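The Overdraft Trap, and One Town's Way Out

It started with a sandwich. Four bucks and change, bought on a card Loïc Gaillard thought had money on it. It didn't. By the end of the week he owed his bank $172 in fees, because three automatic payments hit right behind it.

That was November. He's still annoyed.

Overdraft coverage sounds like a favor. Mostly it's a very short, very expensive loan, and plenty of people in Susudden don't remember signing up. Check your account settings. Tonight, if you can. Look for the words "debit card coverage" and switch it off. The card gets declined, you feel dumb for a minute, you put the chips back.
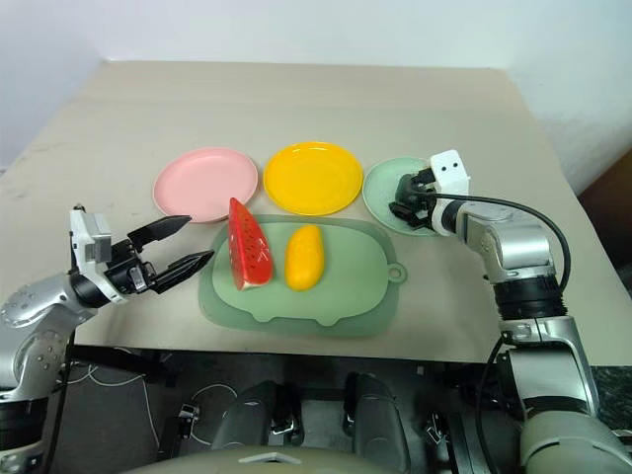
Bills are a diffrent problem. Turning off card coverage usually won't stop fees on checks or autopay, so you want a cushion. Gaillard keeps $300 in his checking account and pretends it isn't there. Took him months to build. He also moved his due dates, two phone calls, so that rent and the electric don't land the same day.

Then there's the credit union route. Lurnell, over on Barbier Street, will lend members a small amount against their next paycheck at a flat rate. No fee per transaction. It has 3,137 members and hopes to get to 4,000, and the line on a Thursday goes out the door. Bring pay stubs and ID. Ask what happens if your late, get it in writing.
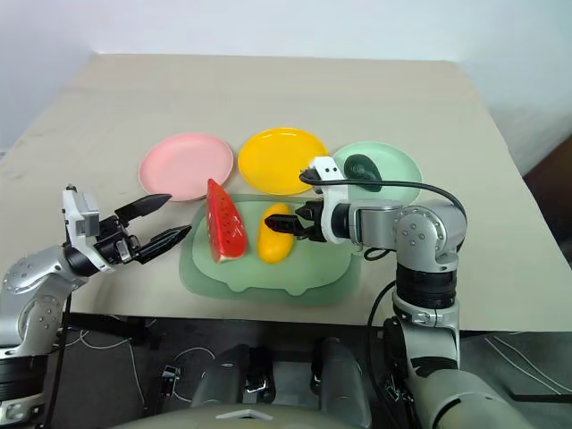
Lionel Lefèvre thinks the small loans get too much credit. He borrowed from Lurnell twice, paid on time, and says he was short again the next month both times. What helped him was asking his old bank, Stustov, to refund the fees. First call, no. Second call, they gave back half.

So call. Then call again. Have the dates of each charge in front of you, and ask for a supervisor early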